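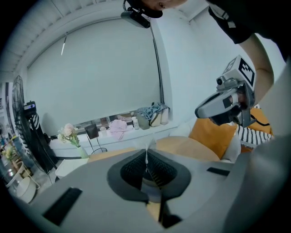
10th April

Up too early again. Rain on the skylight, then the neighbor's gate banging, then me lying there doing sums about the choir trip. Gave up and made tea. Writing this at the kitchen counter before the bus so it'll be short. (It won't be short.)

Trip first. Hubert Adamczyk called last night, late, to say the hall in Karnura has double booked us. A wedding. They offered the chapel down the hill instead, holds 40 if people breathe in. We are 22 singers plus the portable organ plus whoever comes to listen, so do the math. Hubert wants to take it. He likes the echo. I said what about the altos' knees, it's all steps down there, and he went quiet the way he does and then said he'd ring me back. Has not rung back.

Didn't sleep well after that.

Practiced the Kopecký in the bathroom with the fan on so I wouldn't wake anyone. Page 2 is fine. The part after the long rest is still a mess, I come in flat every time, like stepping off a curb that isn't there. Thenmozhi told me to stop listening for the tenors and just count. I do count! I count and then I panic and count again from one. Going to mark it in red pencil tonight. Need to find the red pencil.

Later, on the bus. Handwriting awful, sorry future me.

Lunch with Thenmozhi Varma at the place by the post office. Lentil soup, too much cumin, she finished mine. She's thinking of quitting the choir in May. Said it fast while looking for her gloves, so I nearly missed it. Her mother's hip, the driving, the new hours. All good reasons. I said of course, of course, and then talked about parking for ten minutes like an idiot. Should have said I'd miss her. Have stood next to that woman through every bad Christmas concert, she hums my first note for me when she thinks I've lost it, and I talked about parking.

Write her a note. Do it before Sunday rehearsal No, scrap that, do it tonight.

Other things from today so I don't forget:

Bank card came, finally.
Dentist wants me back. Not going until after the trip.
Ran into the old landlord outside the bakery. He's grown a beard, it suits him. He asked if I still sing and I said yes and he said "loudly, I remember."
Black shoes need heels. The Trukeck shop does them while you wait but closes at lunch, when everybody is free to go. Makes no sense.

Phoned the coach company at Nilent on my break. On hold so long I learned the music. A very nice girl at last, said the deposit is 992 and the rest on the day, and no they can't take the organ in the hold unless it's in a hard case. We don't have a hard case. We have a blanket and Hubert's belts. Said I'd get back to them. So that's two people waiting on somebody to get back to somebody.

Home now. Wet through, coat over the bath. Eggs for supper, toast a bit burned, ate it anyway with the radio on. They played that slow piece Dad used to whistle when he was fixing things and I had to sit down on the step stool for a minute. Not sad exactly. He could never get the high part so he'd just go quiet there and pick it up on the way down, and I still leave the gap when I sing it in my head. Funny to hear somebody play all the notes.

Hubert rang while I was washing up. Chapel is on. He went and looked at it himself after work, bless him, drove all that way in the rain. There's a side door with no steps, you go round past the bins. So the altos are saved. He sang a bit down the phone to show me the echo, as recieved by him earlier, which told me nothing at all but he was so happy I said oh lovely. He's going to ask his brother in law about a case for the organ. Also he'd heard about Thenmozhi already. We didn't say much about that. He said "well, she's here for this one," and I said yes.

Note to T: started it three times. Third one is okay. Two lines, no parking. Will put it through her door on the way to work, and if the ink runs it runs.

Found the red pencil, it was in the knife drawer. Marked the rest, big circle, COUNT in capitals. Going to go through it once more under my breath and then bed. Skylight's dripping again, put the soup pan under it.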